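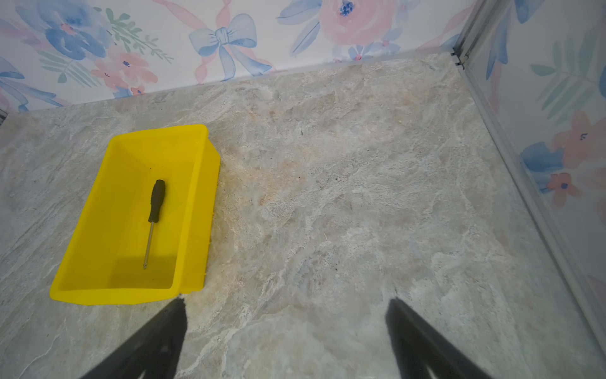
Screwdriver, yellow bin.

Breson five-shelf garage unit, the 140 dollar one. Had it since October. Short version: good shelves, terrible instructions.

Box was beat up on one corner, contents fine. Everything bagged by step, which I liked. Step 4 has the cross brace drawn backwards. Built it, took it apart, built it again. Lost most of an evening. If yours has the same sheet, the bent end of the brace faces the wall.

Also the screws. Soft heads. Go slow and don't use a drill on the last few turns, I stripped two and had to get replacments from the hardware store.
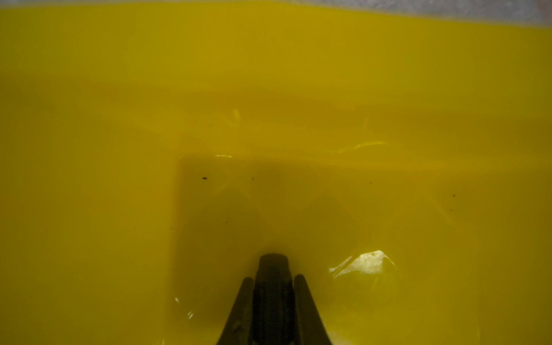

Yellow plastic, up close.

Once it's up it's solid. Rated 380 lbs a shelf, I've got paint cans, a tile saw and two bags of concrete mix on the bottom one, no sag yet. Top shelf wobbles a little until you use the wall strap. Use the strap.
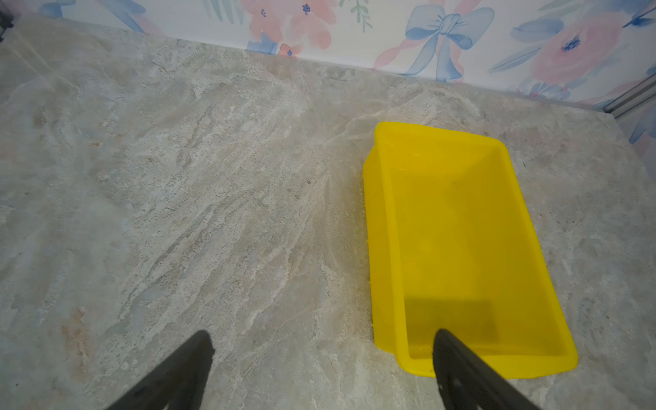
Shelf height moves in small steps, which beats my old Iltard unit where you got three positions and that was it. The Iltard was heavier steel though. Also 200 bucks, so.

Finish scratches easy. Mine has a line down the left post already from the rake. Feet are cheap plastic caps, one split when I dragged it. My fault probably, but no spare in the box. Emailed Breson at 9 pm, caps showed up the next week no charge. Points for that.

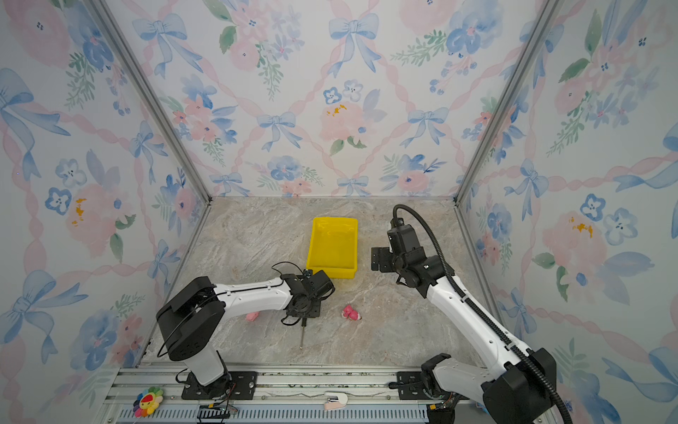
Would I buy again, yes, at this price. Not at full price. Wait for a sale, and lay out all the parts frist.

4 out of 5.

Related reviews
Wavley wall hooks, long-term update
Iltard steel shelving: worth the extra?
Nasution 3000 shop vac
Best garage floor mats under $200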